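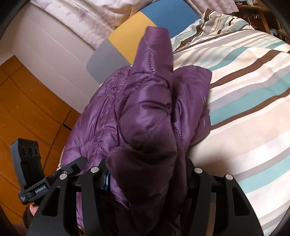

Plirside, July

From: Bevan Nepia
To: garment-care list
Subject: Re: Down clumping after wash, tumble settings

Robel Degefa wrote:
> We have had a run of baffled jackets come back from the wash with the
> fill in hard lumps, mostly in the lower chambers and the cuffs. Machine
> is the Mavton front loader, programme 2, liquid soap, extra rinse. Dryer
> on low until the timer stops. Is the spin too fast, or are we drying
> them wrong? Sanaa thinks it is soap left in the fill.

Robel,

Spin speed is unlikely to be the cause. We went through this last winter and the spin made no difference we could measure. Lumps after drying nearly always mean the cluster is still damp in the middle. The shell dries first and feels finished, the dryer's moisture sensor reads the shell, and the programme ends early.

Check by weight. Weigh each jacket dry before washing and write it on the ticket. After drying, let it hang for an hour and weigh again. If it is more than 12 g over, it goes back in. On a heavily filled coat we have seen 66 g of water left in a piece that felt dry by hand.

Settings we use at present:

Load: two jackets per drum, never three.
Heat: low throughout. Medium shortens the cycle but we had a coated lining start to lift.
Timer: manual. Do not use the sensor programme.
Breaks: stop every 20 minutes, turn the jacket inside out or back again, and pull the lumps apart through the shell with your fingers.
Balls: the felt ones are too light for this. Tennis balls work, but wash them first.

Pay attention to small chambers. A sleeve near the cuff holds little fill, so it packs into one corner and stays there. Sewn-through panels with short diagonal seams are slow for the same reason. Wide chambers sort themselves out once the fill is dry.

On soap: Sanaa may be partly right. Residue makes the cluster stick and it will clump again after the first wear, even if it was dried properly. Run one jacket through a further rinse with nothing added and look at the water. If it foams, cut the dose by half. Biltivent's liquid is stronger than the Mamo one we had before, and the cap markings are not the same, which caught us out for a month.

Polyester fill is a separate matter. It dries quickly, and if it has lumped then the batting has torn from the seam. No amount of tumbling will fix that. Tell the customer before you take it in.

Arash Mohammadi posted a table of dry weights by size to this list some time ago. I can't find it in the archive. Arash, if you still have the file, could you send it again?

Bevan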